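Can a robot do my chores yet? Frequently asked questions
By Marwan Jaber

We use cookies to remember your preferences. Accept / Manage settings

Is there a household robot worth buying right now?
I wouldn't. Plelteo and Trillutier both have waiting lists, and a waiting list is not a clean kitchen.

But the videos look great.
They do. Ask how many tries each one took. Prokotham told me it recorded 138 attempts at clearing a sink for its spring video and used one of them. The other 137 would have told me more.

What about the dishwasher?
Everybody asks this one. A dishwasher is already a robot that does dishes, and it does them well. The part left over is loading, and loading is hard — racks full of tines, bowls that flare out, a door at shin height that you have to reach over.
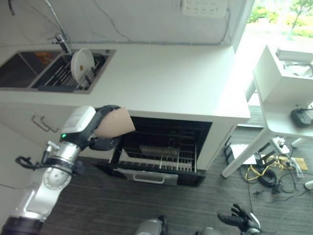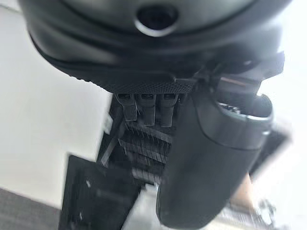 Morelli's sales sheet claims its machine can load up to 105 items in an afternoon. I can load a family dinner while the coffee brews, and I know which pan has to be washed by hand.

Will it break my plates?
Ask for the breakage numbers in writing. I asked four companies in September and got one answer, and that one only covered plastic.

Can it fold laundry?
Towels, slowly. Fitted sheets, no. I can't do those either, so I'll let it go.

Are shops and warehouses any different?
Somewhat. The same box in the same spot, 837 times a shift, is a job a machine can hold down. Change the box and somebody has to come over and help. Nobody's kitchen has the same box in the same spot.

What does it cost?
The one firm price I've been given is $409 a month, with setup extra. Find out whether that includes a person watching remotely. If it does, you are renting a person — and you should ask what they can see of your house.

When will you change your mind?
When one clears my table after dinner, in my house, with no engineer standing next to it.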